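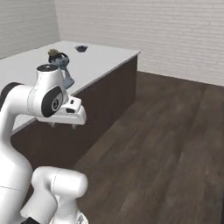 From: Lina Masri
To: gavoler-players
Subject: Re: Stuck on the harvest fair, and is the bakery worth it?
Sunday, 9:14 pm

Hi Ruben, and hi everybody,

Ruben Goossens wrote:
> I'm in my second autumn in Gavoler and I can't get past the
> harvest fair. The mayor wants 38 pies and I only have the
> one little oven. Should I buy the bakery in Niltmont for
> 2175 coins, or is that a waste? I also can't find the
> miller anywhere. Thanks for any help.

Welcome to the list! I remember that fair very well, and I think I spent three evenings on it with my tea going cold next to me.

I would hold off on the bakery for now. It's a lovely building and I do own it these days (the upstairs window looks right over the canal), but it eats up flour faster than you can grow it, and at your stage you'd have no money left for seeds. What got me through was the second oven from the peddler, the one who stands by the bridge in the mornings. He wants 20 jars of plum jam for it, so if you planted plums in your first year you're nearly there. If you didn't, Phyllis Tindall posted a nice trick with the goats a while back – look for "jam without plums" in the archive.

As for the miller, he moves. He's at the mill until you fix the wheel, and after that he spends his afternoons at the inn, at the table behind the stairs. I walked past him so many times. Talk to him with a loaf in your hand and he'll grind four sacks for the price of one.

One more thing, and then I'll let you go play. Don't hand in the pies a few at a time, or the mayor's counter goes back to zero when the season changes. Mine did, and oh, I was cross! Zaid Harb told me the newer version fixes this, but I'm still on the old one so I can't say.

Do write back and tell us how the fair went. And if you meet the woman with the blue geese, please say yes to whatever she asks.

Warmly,
Lina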